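The Ernen Adjustment

The survey of the Nindton water mains was in its fourth month when Uliana Pavliuk found the extra valve.

She worked from the old ledger, which recorded each valve by number, depth, direction of closing and date of last turning. The town had 2,263 of them. The ledger ended at that figure, signed at the bottom by a man named Jääskeläinen, who had run the waterworks until the merger with Ernen and whose handwriting leaned hard to the left.

The extra valve sat under a cast iron lid at the top of Zokent Street. It was a gate valve on a six-inch line, left-hand closing, with a square nut worn round at two corners. It was in good condition. Somebody had greased the stem.

Uliana checked the coordinates against the map and got open field. She checked them again from the other benchmark and got the same field, shifted eight inches north. She wrote "unlisted" in the margin and put the lid back.

Procedure for an unlisted valve was to turn it a quarter and listen. She came back at two in the morning, when demand was low, with the long key and the listening stick. The stick was a steel rod with a wooden cup at one end. She set the point on the nut and her ear to the cup.

There was flow. It was steady and came from the uphill side, where there was no main, no tank and no spring on any sheet she had been issued. She estimated 120 gallons a minute from the pitch, then went down to the pump house and read the meters. Total outflow for the town exceeded total inflow by the same amount. The difference had been entered every night for thirty-one years under a column headed "Ernen adjustment." Ernen was downhill.

She went back up and closed the valve a quarter turn. The pitch rose. In the houses below her nothing changed that she could see. She closed it by half. A dog began to bark on Zokent Street and a light came on in an upper window. An old man in a coat came out and stood on his step.

"You'll want to go slower than that," he said. "It hammers."

"Do you know what it feeds?"

"I know what it's fed by," said Jääskeläinen. He looked at the key in her hands, then at the hill. "Open it again, please. Then come inside and I'll show you the other ledger."

The other ledger was thinner. It had one valve in it and over 1,000 entries, each a date and the word "greased." The last was from that week. He uncapped a pen, turned the book around and slid it across the table to her.

Uliana read the first page and the last. She asked what size nut the key should be cut for, given the wear, and he told her. Then she signed under his name – her own hand leaned slightly to the right – and asked where he kept the grease.

The survey was filed in December. It listed 2,263 valves, all located, all in working order. Under remarks she had written that the Ernen adjustment should be carried forward.
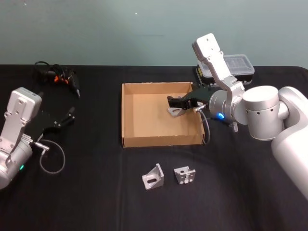
Black cloth on a tabletop, plain wall behind.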